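Jarach Household Handling Project
Progress report to the Heden Fund, June 29, 2024

Collection of the chopstick task was halted for six days after a jaw fault on the hand-held grippers. Of 2,000 planned recordings, 24 must be repeated. 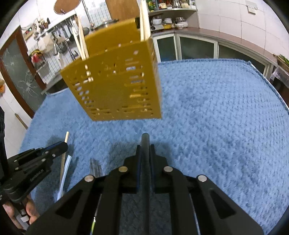 The fault is in the closing linkage. Under light load one finger lags and the grip slips sideways. Thin round items show it worst, such as the wooden chopsticks that go in the yellow slotted holder. Bergmann traced it to worn pivot pins and has replaced them on six units.

A slipped stick can also jab the operator's other hand, so we have logged this as a safety matter.

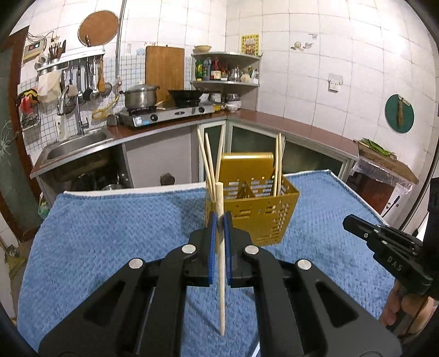
Wonwood will supply spare pins in July. Until then the pins are checked before each session. The cost is met from the repairs line and no extra money is requested.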